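Clivura Users Forum > Animation > Rigging and Timing

Thread: Foot slides between contact poses, curves look flat

kettlewick
I've got a walk cycle in Clivura that I've been cleaning up since Tuesday and I can't get rid of a slide on the left foot. Both contact poses have the same value on the forward axis. I copied the key and pasted it, so it's the same number to the last decimal. The foot still drifts forward and comes back before the second key.

Tangents are set to auto. I'm on the standard Nomedden biped rig with IK legs. Any ideas?

pollard_end
Auto tangents. The software looks at the keys on either side and draws a slope through them, so two equal keys can still have a bulge between them. Select both, set them to flat, and the line between will be level.

kettlewick
Tried flat on both. It's better but the slide hasn't gone. I can see it if I put a locator on the floor next to the heel.

mossgrove
Check you haven't got keys on the hip control baked every frame. If the leg is fully stretched the IK can't reach the foot target and the foot gets pulled along with the hip. It looks just like a curve problem and you can spend a whole evening in the editor looking for it there.

Easy test: lower the hips a bit and play it again. If the slide goes, it's leg length.

I was doing the same sort of clean-up last month on a pick and place shot. Hand comes down, touches, stays put, goes back up. Same rules for a hand as for a foot, the contact has to hold.

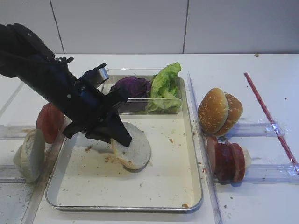

Gripper on the bread slice

For that one I used stepped keys through the whole hold and only switched to splines for the lift.

pollard_end
I wouldn't do stepped on a foot. You get a pop on the frame where it changes over and then you have to hide it. Linear between two equal keys does the same job with no pop.

mossgrove
Linear between equal keys is a level line, same as stepped between equal keys. There's no pop if the values match. You only get one if they don't, and then I'd want to see it.

pollard_end
Fine if you're the only person touching the scene. As soon as somebody retimes it and one key moves off the whole frame, stepped starts to show. We had that on a shot with 3,000 frames and had to go through the lot.

dunlin
Both of you are right about level lines, but kettlewick said flat tangents didn't fix it, so the foot curve isn't the problem any more. mossgrove's hip test is the thing to do next.

kettlewick
Lowered the hips. The slide is nearly all gone. There's a small twitch left at frame 747, which is where the weight goes over to the other leg.

So it was two things at once. Is there a way to stop the leg going fully straight without making him walk like he's sitting down?

dunlin
Yes, soft IK. On the Nomedden rig it's on the foot control, near the bottom of the list, and it's off by default. Turn it up a little at a time. Too much and the knee never straightens and he looks tired.

For the twitch, look at the hip's up and down curve at 747. I'd bet there are two keys a frame apart.

kettlewick
There were 3 keys in a row. Deleted the middle one and pulled the other two apart. Twitch gone.

I'd still like to understand the hold though. If I keep the foot dead level from contact to lift it looks stuck on. Do people put a bit of movement in?

mossgrove
In the heel roll and the toes, yes. Not in the foot position. Put the roll on its own control and leave the main one alone.

For hands I let the wrist settle for a couple of frames after the fingers have stopped. Going the other way, when it leaves the surface, the wrist starts first and the fingers follow. I look at the path from the side and don't worry about the rotation until that reads properly.

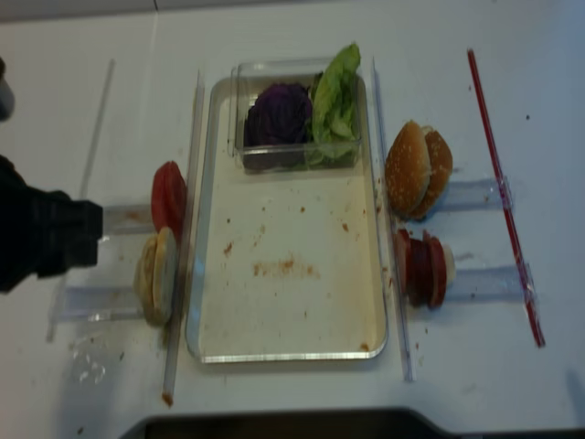
pollard_end: I'd do the rotation first, before the path. If the wrist is turned wrong at the start you end up redoing the path anyway, so that's the order I've always worked in.

mossgrove
Depends on the shot. With a long reach the path is most of what you see.

halfpenny_lane
Reading this with the same rig. Does soft IK survive export? I send everything to Kurneck for rendering and last time the knees came out different.

dunlin
It won't carry over as a setting. Bake the legs before you export. Keep an unbaked copy of the scene, you will want it.

halfpenny_lane
Baking 700 frames gives me a key on every one and the file gets slow to work in.

dunlin
Then only bake in the copy you're exporting and don't open the curves in it. The Engelbrecht reducer script will thin the keys out afterwards if you need to edit. Set the tolerance low for feet, or it will bring the slide back.

pollard_end
I'd leave feet out of the reducer altogether.

kettlewick
Soft IK is on now and low, and the knees look all right. I'm doing the right foot tonight. Will post the curves if it goes wrong again.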